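The Cheap Fix for Clumsy Robots

Robot learning has a data problem, and most labs have dealt with it by collecting more. At Bemthorpe, a small research group led by Ashley Tindall spent the spring trying to get by with less.

The group works on pick-and-place, the plainest job in robotics. An arm reaches for an object, closes its gripper, carries the thing somewhere and lets go. People have been teaching arms to do this by demonstration for years. A person steers the arm through the task, the computer records every joint angle and camera view, and a network learns to copy what it saw. With enough recordings it copies well. Move the pot a few inches, though, and the same network will often set a carrot down neatly on bare tabletop.

Tindall's idea was to stop treating every recording as equal. Her method, which the group calls Telar, looks at a finished set of demonstrations and asks how much each one changes the robot's mind. A recording that looks like 10 others gets a low score. One where the operator approached from an odd side, or missed and corrected, gets a high one. The network then trains on the high scorers first and sees the rest only if it still needs them.

"We had hours of the same reach," Tindall said. "It was all good data and it was all one piece of data."

The test objects are play food and ordinary kitchenware. Toy vegetables are light, they come in awkward shapes, and they survive being dropped. A steel pan is harder than it sounds, since polished metal throws reflections that confuse a camera and the handle gets in the way of the wrist.
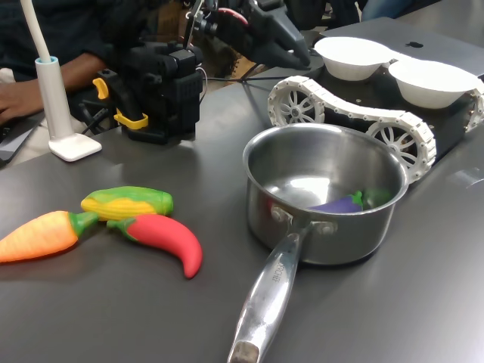
The group recorded 709 demonstrations in all. Telar kept 208 of them. Trained on that smaller set, the robot finished the task in 90 percent of trials with the pan in positions it had not been shown. Trained on everything, it did slightly worse, a result Tindall's group did not believe at first. They ran the comparison again in June with a different operator and the order held.

Why would more data hurt? Tindall thinks the repeated recordings pull the network toward one favorite path. When the pan moves, the robot starts down that path anyway and corrects too late. She is careful to call this a guess. The group has looked at the failed trials and many of them fit, but some of them don't.

There are limits. The method needs a full set of demonstrations before it can score any of them, so it saves training time and does nothing for the operator's sore shoulders. Samir Talukder's earlier work at the same lab tried scoring recordings live, as they were made - the scores jumped around too much to use. Tindall wants to go back to that with the new scoring rule.

The other open question is whether the result carries over to harder jobs. Placing a toy in a pan is over in seconds. The next task, named Borkov after the lab's old test bench, has the arm lift a lid, set it aside, fill the pot and put the lid back. Errors pile up over a sequence that long, and recordings that look alike at the start can end very differently. The scoring rule may have to judge them in segments. Recording for Borkov began on 7/23/25, and the group has not trained on any of it yet.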